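Blinds on an internal glass wall, plus that black table
Forum: Small Office Fitouts

trodstead_kel
Posted 14th March
We're taking over the meeting room at the Clovlow end of the floor. One side is a glass partition with white horizontal blinds, floor to ceiling, slim white frames. Nice enough, but at night the ceiling lights bounce off the slats and whoever sits facing them complains. The quote from Ernanel to swap the lot for frosted film is $700. Worth it, or do I just change the angle of the slats and get on with it?
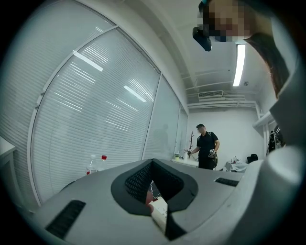 The room seats 4 and gets used most afternoons. I'd like to keep the privacy, because the corridor is busy and you notice people going past.

greybox
Leave the blinds. Film is permanent, more or less, and the landlord will want it off when you go. Tilt the slats the other way and see if the glare drops.

mapleply
Disagree. We had blinds like those for years and they were a dust trap. I spent a whole afternoon in September wiping them with a damp sock over my hand and they were grey again in a fortnight. Film gets a squeegee and you're done.

greybox
A fortnight? Ours get a feather duster every month or so and look fine.

mapleply
Yours aren't next to a photocopier.

trodstead_kel
No copier near us, so dust isn't my main worry. The lights are. Facilities say the fittings can't move but they can put diffusers on for $39 each.

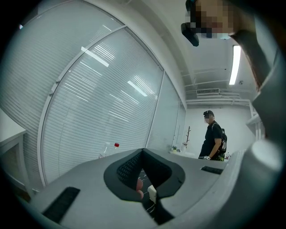

I could also turn the seating so people have their backs to the glass. That puts the screen on the wrong wall though, and the cable only just reaches as it is.

pin_and_dowel
Try the diffusers first. If they don't work you can still get the film. What's the table like? A shiny top will throw light back at you as well.

trodstead_kel
Round, black marble top with thin white veins. It was in the Chaudhry catalogue, 87 cm across if I read the page right. Looks good, but every water bottle leaves a ring and I'm forever wiping it down. Thinking of a tray in the middle for drinks — or coasters, if people would use them.
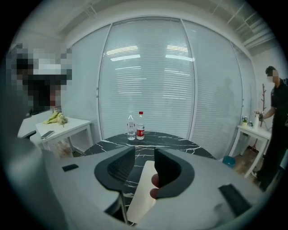 mapleply
Get the tray. Coasters walk. And check whether that marble has been sealed, as rings on black stone can be etching and no cloth will shift that.

greybox
Agree on the tray, for once. Still no on the film.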